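Inicio | Tickets | Base de conocimiento | Turnos | Contacto

Ticket 581 — Célula de preparación, mesa 4: paradas repetidas y reparto de tareas
Estado: abierto, en seguimiento
Abierto por: Ülle Paju, turno de mañana
Centro: Girnico, nave Ultcombe

Descripción del problema

Desde el cambio de programa de marzo, el brazo de la mesa 4 se para a mitad de ciclo y pide confirmación en el panel. Antes lo hacía alguna vez por turno. Ahora hay ratos en que lo hace cada pocos minutos, y quien está en embalaje tiene que dejar lo suyo, venir, confirmar y volver. El mensaje es siempre el mismo: «agarre no verificado».

Con el reparto nuevo ya no hay una persona fija en la mesa. En el papel el puesto es «supervisión compartida» con embalaje. En la práctica la compartimos las que estamos más cerca.

Registro

06:40. Ülle Paju. Reinicio completo de la célula. Arranca bien. Vuelve a pararse antes del descanso.

09:15. Soporte Nurnemar. Revisada la presión de cierre de la pinza, dentro de rango. Piden que no se toque el valor a mano. Preguntan si alguien lo ha cambiado. En el turno de mañana, no.

11:30. Mantenimiento. Limpieza de los dedos y apriete del conector. Sin mejoría clara. El cable no parece dañado, pero en el movimiento largo va justo de holgura. Queda anotado para la parada mensual.

14:05. Turno de tarde. Las paradas coinciden con los artículos de forma irregular. Con cajas rectas no falla. El turno de tarde propone separar los dos tipos en tandas distintas. Se prueba con el programa Thái, que permite ordenar por forma, y las paradas bajan.

16:20. Soporte Nurnemar. Enviado el histórico de la célula, más de 2000 ciclos. Contestan que el umbral de verificación subió con la última actualización y que se puede bajar, pero que tiene que autorizarlo el centro.

Material y colocación

El brazo trabaja ahora con piezas muy distintas sobre la misma mesa: un bote de ketchup tumbado en un plato, una caja negra grande con asa, plátanos de plástico, un cuenco azul claro.
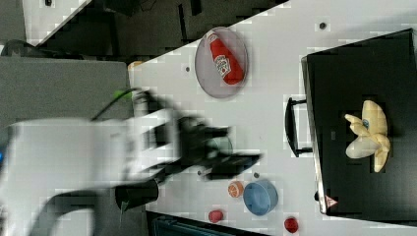

Cuando la mesa la preparaba una compañera, ella decidía qué iba junto y qué iba aparte, y eso no estaba escrito en ningún sitio. Al quitar el puesto se perdió ese paso. El programa coge lo que hay tal como está. Pido que la colocación vuelva a ser una tarea con nombre y con tiempo asignado, aunque sean 5 minutos al empezar cada tanda.

Pendiente

— Autorización del centro para bajar el umbral.
— Revisar la holgura del cable en la parada mensual.
— Decidir quién confirma en el panel cuando embalaje está en pico. Hoy no hay respuesta escrita.
— Formación del turno de noche. Todavía reinician la célula entera por cada aviso, y con confirmar basta.

No cerrar este ticket al bajar el umbral. Si las paradas desaparecen, el reparto del puesto sigue sin resolver.

Tickets relacionados
Panel de la mesa 4: el botón de confirmar no responde a la primera
Nurnemar: cambios de la última actualización
Programa Thái: ordenar por forma
Embalaje: cobertura en horas pico
Ultcombe: calendario de paradas mensuales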